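Search community help
Enter a keyword or topic Go

Mum ignores the pill dispenser alarm (or turns the whole thing over)

Sal from Kernville

Hi all, long-time reader, first time I've had to write one of these myself. Mum is 81, has Alzheimer's (moderate, the geriatrician says, although some mornings you'd never guess it) and still lives in her own unit two streets over from me. She has tablets morning and night. We used to do the blister packs from the chemist and that was fine until she started popping Thursday's on a Monday, so my brother bought her one of those locked round dispensers with the carousel inside. It beeps, a light comes on, you tip it over and the tablets fall out into your hand. Lovely idea!

Except she doesn't tip it. She hears the beeping and goes looking for it in the kitchen because she thinks it's the oven. Twice she's rung me to say the smoke detector is broken. If I'm on the phone with her I can talk her through it (pick up the white thing Mum, no the other white thing) but I work, and the morning one goes off at 7.30 when I'm getting the kids out the door. By the time I drop in after work there's a full compartment sitting there looking at me.

Last Wednesday was worse. She'd worked out that shaking it makes a noise, so she'd had a good go at it and then put it in the linen cupboard wrapped in a towel. I found it by the beeping.

So what have people done? I've looked at the fancy one that Mahama sells, with the recorded voice and the app that tells you if a dose is missed, but it's $1,382 with the first year of monitoring and I'm not keen to spend that on something else for the linen cupboard. Is a voice better than a beep? Do I move it? Do I give up on gadgets and get somebody in? She's quite proud and the last time I mentioned a nurse she didn't speak to me until pudding.

She isn't on anything terribly dramatic by the way. Blood pressure, thyroid, the memory tablet, and something for her stomach. But the blood pressure one does matter and I've noticed her ankles are up again.

Sorry, that got long. Any thoughts welcome, especially from people whose mum or dad is a bit of a hider.
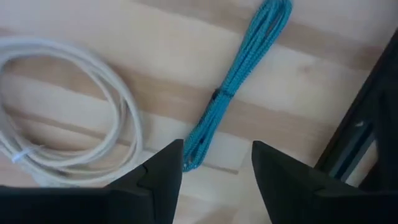

Aleksi Halonen

Voice worked for my dad where beeping didn't, so don't write it off. We recorded my sister saying "Dad, it's tablet time, they're on the table next to your chair." Her voice, his chair, dead simple. A stranger's voice would have had him checking the front door. Before you spend anything though, ask your chemist whether they hire them out. Ours had two on the shelf and let us try one for a month, and he took to it inside a week.

The other thing that helped us was getting rid of the evening dose altogether. I rang the GP and asked straight out which of these have to be at night, and the answer was none of them. Some tablets do need splitting up or keeping away from food, so you can't just shuffle it yourself, and thyroid ones are fussy about what they're taken with, so do mention that. But ask for a proper medication review. The pharmacist came to the house for Dad's and went through every packet in the bathroom cabinet, including a cream from before I was married. He went from seven tablets to four.

If she can manage on one time of day, pick the time when somebody's most likely to be there. Doesn't have to be morning.

And the ankles, please ring about those this week, don't wait on the dispenser question.

Bev W

Oh the linen cupboard!! My mother-in-law's lived in the piano stool. You have my sympathy.

I'll tell you what we did, and some of it was useless, so take what you like. First we put big signs up. Signs everywhere. She read them out loud very nicely and carried on with what she was doing. Then my husband put the dispenser on top of the fridge so she couldn't get at it to hide it, and of course then she couldn't get at it to take the tablets either, and I don't think he's ever lived that down.

What did stick was tying it to something she already did every day without thinking. For her it was the first cup of tea. The dispenser went beside the kettle on a non-slip mat, the cup went next to it the night before, and we set the alarm for ten minutes after she usually got up so it would go off while the kettle was on. She was standing right there. She didn't have to go hunting for the noise. I'd say try moving it before you try replacing it, your mum is already heading to the kitchen when she hears it, so let it be in the kitchen!

I run the tea urn at the Cestgate carers' group and this comes up nearly every month. I've pasted a bit from our newsletter underneath, from when we had the community nurse in to talk in August. It goes out to 3,000 households now so they must be doing something right.
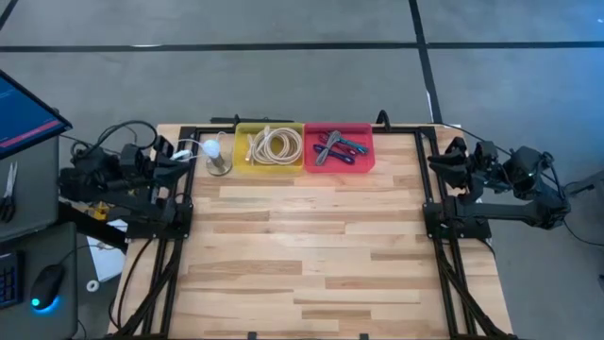

Issue 43

Getting on with a tablet dispenser. Keep it where the person already spends that part of the day. Turn the volume up once and then leave it alone, changing the sound means learning it all over again. Have a phone call follow the alarm for the first fortnight, same caller if you can manage it. Check the compartments when you refill and write down what was left, with the day and the time, and take that to the doctor. If a dose has been missed, don't double up on the next one unless the doctor or pharmacist has told you to. Dispensers suit some people for a year or two and then stop suiting them, and that is the time to ask for an assessment for help at home.

End of paste. The writing down part I was terrible at but it did get us taken seriously, so I'd do that if you do nothing else.

On the proud thing, we never said nurse. We said "Karen's popping in for a cuppa" and Karen happened to have a uniform under her cardigan. Some people don't like that sort of fibbing and I do understand, you'll know your own mum best.

Priya in Ondton

mine needed a lock box as well as the alarm, the dispenser sits inside a cradle screwed to the bench and it tips on a hinge so she can't walk off with it. ask whoever sells yours if they do a cradle, ours was cheap. took us 5 goes to get the height right because she's tiny. also check the batteries, ours went quiet when it got low and we thought she was ignoring it

Sal from Kernville

Thank you all so much. Have moved it next to the kettle tonight and the GP's ringing me back tomorrow about the ankles and a review. Bev, I'm stealing Karen.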